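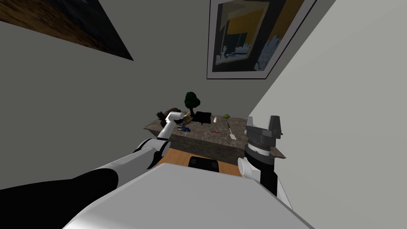
Section 4. Sealing your stone countertop

Your Grodham sealer kit does a lovely job on granite, marble and most other natural stone, and a first coat is well within reach of anyone who can wipe down a table! Set aside an evening when you won't need the kitchen.

Before you start

Drip a little water on the stone and leave it for 15 minutes. If a dark patch shows, the stone is thirsty and ready for sealer. If the water just sits there in a bead, wipe it up and try again next February or so.

Applying the sealer

1. Move everything off the counter and wash it with the Grodham cleaner. Let it dry overnight.

2. If you feel rough spots, rub them gently with the 400 grit pad. Polished stone should skip this step.

3. Shake the bottle well and pour a small puddle onto the blue cloth, never straight onto the stone.

4. Work in overlapping circles from the back wall toward you. Go slowly near the sink cutout, where stone drinks up the most.

5. Wait 15 minutes, then buff off whatever is left with a clean, dry cloth. This is the fun part, the color really comes up!

6. Repeat steps 3 to 5 for a second coat.

CAUTION: Open a window. Keep the sealer away from gas burners and pilot lights until the smell is gone.

Note: Hazy streaks mean the sealer dried before buffing. Dampen a cloth with fresh sealer, rub the streak, and buff right away.

Note: One 500 ml bottle is plenty for a typical kitchen. Refills are sold under part number 2047.

Go on to Section 5 for backsplashes and grout.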